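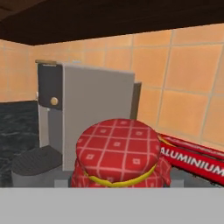 06/08/2021

A few of you wrote in after my last thread asking how a town can borrow money for a new water main and still say its budget is balanced. It's a fair question and it took me years to get comfortable with the answer, so get a cup of something and settle in. 1/

Most towns run at least two budgets side by side. The operating budget covers the things that get used up during the year, like salaries, road salt, fuel for the trucks and the electric bill at the library. The capital budget covers things that last, like pipes and bridges and fire engines. 2/

When the town of Prumen says its budget is balanced, it's talking about the first one. The money coming in this year covers the bills for this year. The water main lives over in the other budget, and that's where the borrowing happens. 3/

Now, the loan payments DO show up in the operating budget, on a line called debt service. Go and find that line in your own town's budget, please! It's usually toward the back and it is a lovely little number once you know what it's telling you. 4/

In Prumen's case the debt service line for the coming year is $551,000. Of that, $378,000 pays down what was borrowed and the rest, $173,000, is interest. So a good chunk more is going to principal than to interest, and I was glad to see it. 5/

A reader asked whether it would be better to save up and pay cash. Sometimes, yes. For a police cruiser I'd say save up every time. But a water main might serve people for 35 years or longer, and if you pay for it all up front, the folks living there today cover the whole cost for everybody who moves in later. 6/

Spreading the payments out means the people drinking the water in year 20 are helping to pay for the pipe. You can disagree with that (my brother-in-law does, at length, over dinner) but that's the thinking behind it. 7/

What I do get fussy about is borrowing for longer than the thing will last. Plukent, the next town over, once took out a long bond that included office computers. The computers were gone well before the bond was, and the payments kept right on coming. 8/

The other thing to look at is whether the bond is general obligation or revenue. General obligation means the town's taxing power stands behind it. Revenue means it gets paid from a particular source, such as water bills. Prumen's is a revenue bond, so look for the cost on your water bill before you look for it on your property tax. 9/

Someone also asked about refinancing. Towns can do it, same as you can with a mortgage, but many bonds have a call date and can't be paid off early before then. Prumen's can't be called until January of next year, so there's not much to decide this summer. 10/

I still owe a couple of you an answer on reserve funds - I haven't forgotten, I just want to reread the Plukent audit first, and it is a long one. If your town publishes its debt schedule, send me the link and I'll happily go through it with you. 11/11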